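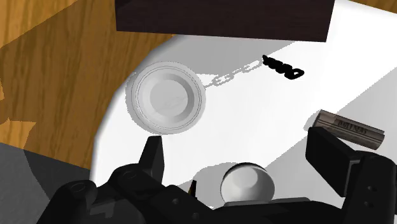 How many people can we seat in the big hall at Flenton once the new stage is in? We can seat 3,827 with the side balconies open, and that's the number going in the new sales pack.

That was the first item, and it took up half the meeting. I took the notes again, so please shout if I got something wrong!

**Hotel rooms.** Sivulley is holding 114 rooms for the January dental congress – the organizers wanted more, but we agreed to see how the first batch sells. I'm calling the hotel back about late checkout.

**Catering.** Simard sent two menus. We all liked the cheaper one (the soup won people over), though the coffee break prices are up again and I said I'd push back on that. Lunch goes in the upper foyer.

**Breakout rooms.** Room 2 still has the sticky divider. We won't sell it as a split room until it's fixed, and the website needs to say so. I'll change the page.

**Shuttle.** Nevell can run buses from the train station starting at 7:30 a.m. Over 98 people have asked for a seat on the early one, so we're booking a second bus – agreed, no objections.

**Signs.** We ran long and barely touched this. I think the arrows by the east entrance send people straight into the loading dock, but two of us disagreed, so we're walking the route together before the next meeting.

Carried over: coat check fees, the Wi-Fi quote, parking for exhibitors.

We wrapped up at 4:15 p.m.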